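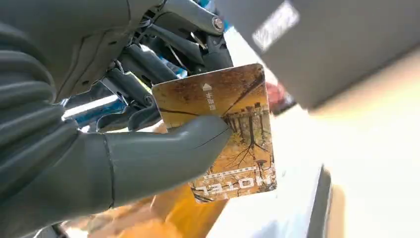
A hotel key card is a flat card, usually made of plastic, which opens the door of a guest room in place of a metal key. It has the size of a bank card and rounded corners, so it fits easily in a wallet.

History

Early key cards carried a pattern of small holes which the lock could read. Later the magnetic stripe became common, and after it the contactless card, which the guest only holds near the lock.

Use

The card is coded at the reception desk for one room and for a fixed period. When the guest leaves, the same card can be coded again for another person. In many hotels the card must also be placed in a holder beside the door – only then do the lights and the air conditioning work.

Design

One side often has a small arrow that shows the direction of insertion, sometimes with a short text in the local language. The rest of the surface is free for decoration. Hotels print their name, a view of the town or a seasonal landscape, for example bare trees in autumn colors.

Collecting

Some guests keep their cards as souvenirs. The collector Yiran Zou of Udevthorpe owns 2885 cards, sorted by country and then by type of lock. A printed list of 200 of them, prepared with Deming Fu, describes mainly cards with landscapes. Cards with a room number written by hand are listed separately – there are 13.

See also: Door lock, Magnetic stripe, Smart card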